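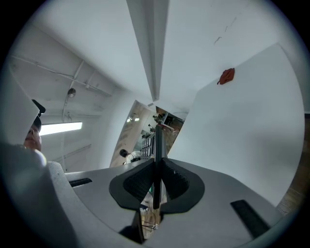
The white room: what is new since November

Dear colleagues,

In the last newsletter I promised to write some lines on the white room, and I was asked two times in the corridor when they will come. So I write them now. Many of you use this room every week and you know it better than me, but we have also new people on the floor, and for them the room is still a little strange, with its round walls where no ordinary furniture wants to stand.

The first matter is the light. The old tubes were replaced during the first days of November, and the flicker which gave some of us a headache is gone. The new tubes are quite strong. If you sit directly next to one, I recommend that you turn your chair a little to the side, or that you wear a cap, as some of us already do. Settimio Donati has asked the building office if it is possible to have a separate switch for the lower light. They answered that they will look at it, but they did not give a date.

The second matter is the pipes under the ceiling. Please do not hang anything on them. It happened before that a person attached a bag with a hook to the pipe, and later a poster with string. The pipes are painted white like all the rest, and for this reason they look like a decoration, but they are in use. The same rule is valid for the conduit that comes down the wall. If you need a place to hang a coat, use the hooks in the corridor beside the Gamik printer.

Cables on the floor are the third matter and I have to be more strict here. The wooden floor is nice and everybody likes it, but a thin dark cable on brown wood is almost not visible in the evening. Araceli Quezada fell over one on a Wednesday and hurt her wrist (it is well again, thank you to all who asked her). We bought cable covers from Pranetti, and they are in the bottom drawer of the wooden cabinet. When your cable must stay for longer than one meeting, please put a cover on it.

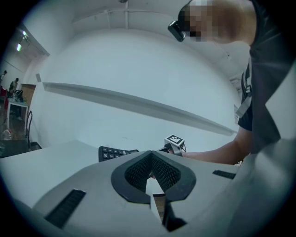 Shared Rooms and Equipment Team, Badia Building, Second Floor

The calculator on the white table is for everybody. I mention it because it disappeared in spring, and we found it after three weeks in a backpack, where it had gone by mistake together with some papers. It is a simple black one, with small dark keys, so please do not leave your glasses at home. I know that each of us has a calculator in the telephone. But when two people check an order together it is much more comfortable to have one lying flat between them, where both can see the number. Vasco Tavares does all his purchase lists with it and he says the telephone always wants to go to sleep in the middle of a sum. So please use it, and put it back on the table.

About the table itself there was a discussion and I want to report it correctly. One group wished to have a bigger table. The present one is 185 centimeters long and for four persons it is enough, if nobody brings too many things. Another group wished to keep it, as a longer one would come too near to the opening and people could not walk through with a box in their hands. We measured it with tape on the floor and the second group was right. The table stays. What we can improve is how we leave it. A white surface shows every ring of coffee and every line of a pen, so kindly wipe it after you finish. The cloth and the spray from Schumacher are kept on the window side of the corridor, next to the sink.

Regarding the long shelf on the wall, it follows the curve and so it is less deep at one end. Heavy folders should not stand there. Paper, light boxes and small tools are all fine. Whatever is on the shelf without a name at the end of the month goes to the box for lost things, and Pejman Nikzad keeps this box in his office. At this moment he has two umbrellas, one left glove and a very good ruler.

I receive also questions on the next room, the one you see through the opening. It belongs to the same booking, so if you reserve the white room you have both. The small white table and the black chair can be moved as you need. I only ask that you bring them back before you go, and that you take your bottles with you. A bottle on the floor is easy to kick when you come in with full hands, and a clear one is hard to notice.

Now the money, in short. For this year we received 934 euros for both rooms. From this we paid the tubes, the cable covers and the cleaning things. The rest is still there and we would like to spend it before the year ends. Proposals until now are:

- a second chair of the same type as the black one
- a thin mat for standing at the table
- a proper clock, as the old one loses time
- soft feet for the wooden cabinet, so that it does not scratch the floor when it is moved

If you have another idea, write it to Eustaquio Barajas or put a paper under his door. He is collecting them all and he will send the list to everyone, and then we choose by a simple vote in the floor meeting. Please write also the price, if you know it. Last time we voted for a lamp which cost more than the complete budget.

One small correction to finish. In the previous issue I wrote that the booking sheet is on the door of the white room. It has moved to the board near the stairs. You write your name, the hour you begin and the hour you end, and if your plan changes you cross it out with one line so we can still read it. Bookings for the early morning, before eight, should go through the reception.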